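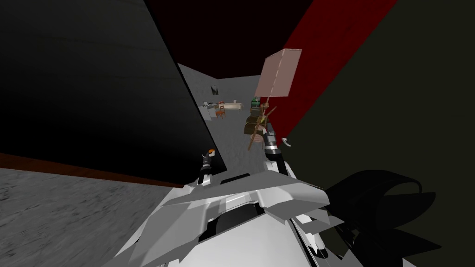

Simulation view, tilted-base condition. Both arms raised, table and chair in the far room.

Nov 3, 2022

Notebook entry: base-tilt robustness, Paquette simulator, Drerncombe layout

Purpose. To establish whether the reaching policy trained on level scenes keeps its accuracy when the robot's view is rolled well away from horizontal. The February runs covered small angles only and are not directly comparable, as the arm controller has been replaced in the meantime.

Method. The policy checkpoint is the one trained under the Navthorpe schedule, with no further tuning. A total of 282 episodes were run in two conditions, level and tilted, with the same start seeds used in each. Every episode was stopped at 2000 simulation steps or on success, whichever came first. Success is recorded when the gripper stays within 2 cm of the target point for the required hold time. The target is set in world coordinates and the policy receives it in the base frame.

Result. The level condition matches the earlier baseline. In the tilted condition the left arm performs nearly as well as before. The right arm does not. Its failures are mostly of one kind: the forearm rises along a reasonable path, slows short of the target and then drifts until the step limit is reached.

Two explanations are being considered.

- The gravity term in the controller is still computed for an upright base. This would produce a steady offset, and the logs do show one, but it should affect both arms.
- The visual encoder relies on wall and floor edges to judge depth. With the black panel and the red wall strip running as steep diagonals, and a dark wall over the whole right side, there is little level structure left near the right arm. The distant room is much brighter and may be drawing most of the attention weight.

The second explanation fits the difference between the arms better. It has not been tested. Attention maps were saved for 6 episodes only, and these are too few to report.

Note on the data: the Jurkix export writes joint angles in degrees for the left arm file and radians for the right. The conversion was applied before analysis - anyone reusing the raw files must apply it again.

Next steps

1. Correct the gravity term and repeat the tilted condition with the same seeds.
2. Repeat with the right side wall relit, all other settings fixed.
3. Save attention maps for every episode.

Raw logs and seed list are in the Drerncombe folder on the group drive.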